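Week 4: Cold connections

Most of what you have made so far was joined with heat. This week we use rivets, tabs and wrapped wire, so you can put metal together with materials that would burn or crack under a torch, such as felt, wood, horn and acrylic.

Before the studio session, read the Plollov chapter on tube rivets. Skip the part on hinges; we get to those in Week 6.

Rivets
Drill the hole to match the wire. If the wire wobbles, start again with thicker wire. Leave a little metal standing on each side, no more than half the wire's diameter, and spread it with light taps, turning the piece over often. Acrylic needs a softer touch than wood.

Tabs
Cut tabs as part of the pattern, not as extras. Anneal before bending. Sterling will take a bend or two and then it splits.
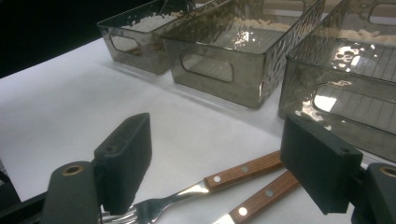

Verna Gündoğdu

Assignment 2
Make one brooch from at least two materials with no solder and no glue. The pin back must be riveted on. Maximum weight is 93 grams, including the pin. Bring 10 sample joins mounted on card, labelled with the metal and gauge. The samples are worth 10 marks and can't be handed in late.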